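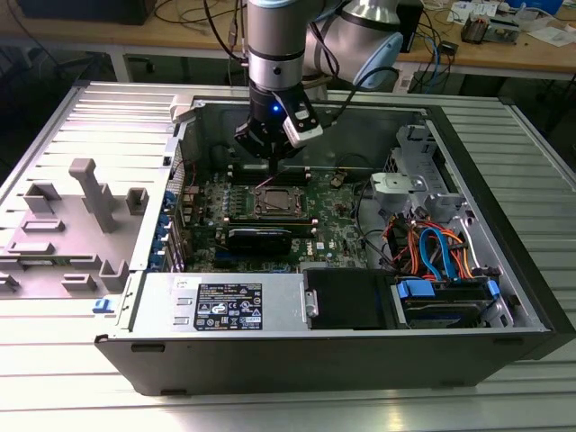
Yaa Aidoo

Chapter 7
Small Parts, Tight Spaces

Reading time: 20 minutes

If you have ever put memory into a desktop computer with your own hands, you already know more about this chapter than you think. You lined the module up with its slot, felt for the spot where it wanted to go, and pushed with both thumbs until it clicked. Now try telling a robot arm to do that! The students in the Merkcombe robotics class picked exactly this job for their spring project, and I'm so glad they did, for almost everything in Chapters 1 through 6 comes back in it.

They named the project Elen and set themselves one goal: have the arm come down into an open tower lying on its side, work at the memory slots, and leave everything else in the case alone. A case like that is crowded. There are cables, latches, a card standing up from the board, metal walls on every side. The gripper has to fit between all of these, and so does whatever is bolted to the gripper (students forget this every year, and so did I when I was learning).

In May the class ran its first paths at a crawl, with one student's hand near the stop button the whole time. Most of their early notes are about millimeters. Where is the slot, measured from the arm's base? How far can the wrist turn before a sensor meets the drive cage? What happens to the answer when somebody bumps the case?

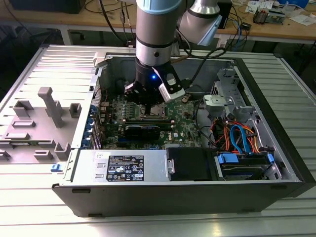

That last question is the one we will start with. A robot that only repeats stored positions needs its work to stay put, so we look first at ways of holding a part still and giving it a known place to rest. Section 7.1 covers fixtures, and you'll get to sketch one of your own. Section 7.2 moves on to approach paths: coming in straight from above, stopping short, and only then going slowly. In Section 7.3 we get to my favorite topic, pushing with a measured force, and you will work from the Elen team's own log of 511 tries, failures included.

Keep your notes on coordinate frames from Chapter 6 close by. You'll want them by the second page.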